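Search stories
Type a title or a town
Go

The Bus to Lerkoston

My grandmother kept her recipe for plum bread in her head, where she said the mice couldn't get at it, and when she died in December it went with her. We had the tin she baked it in, and we had her apron with the scorched pocket, and between the five of us grandchildren we had about a quarter of the ingredients. My cousins were for letting it go. I was the one who couldn't, and so on a gray morning, a little before seven, I got on the 327 at Drindham with the tin in a shopping bag on my knees, bound for Lerkoston, where her younger sister still lived above what used to be the shoe shop.

It is a long ride, that one. The bus goes round by every farm gate and stops for anybody who lifts a hand, and the driver that morning had a cold and a bag of cough drops that he offered to each of us as we paid. I took one to be polite. It tasted of licorice and coat pockets, and I had it tucked in my cheek nearly as far as Moya, where an old man got on with a crate of seedlings and sat down across from me and looked at the tin, which had worked its way up out of the bag.

"Plum bread," he said.

I told him it was, or had been, and I asked how he knew. He said there had been a stall at the Flomano market when he was a boy, and a woman behind it with tins that same long shape, and that his mother had walked him up to 3 miles in the rain for a slice with butter on. He couldn't tell me what was in it. He thought tea. He was nearly sure about the tea. Then he got to talking about his seedlings, which were leeks, and how you must never be in a hurry with a leek, and I let him run on because he had a lovely slow voice and the windows had steamed over and there was nothing else to look at.
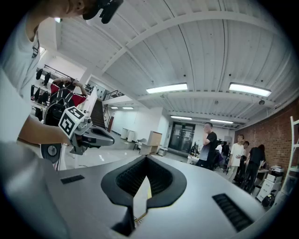 Great-aunt was at the top of the stairs when I got there, with her good cardigan buttoned one hole wrong, and she took the tin from me before she took my coat. She didn't say anything for a while. She ran her thumb along the dented side and then she carried it through to the kitchen and set it down by the stove as if it had only been out on loan. I tried to tell her about the old man and the leeks, but she was already reaching out with something gripped in her hand, one bare forearm stretched out slantwise in front of me and her face so high above it that I could see only her mouth and her chin, and the chin was exactly my grandmother's. I had to go and take a great interest in the window.

"Tea," she said behind me. "Strong, and you leave the plums in it overnight. Didn't she tell you that?"

I said she hadn't told us anything.

"No," said my great-aunt, "well, she had it from me," and she handed me the kettle, and I took off my coat and filled it.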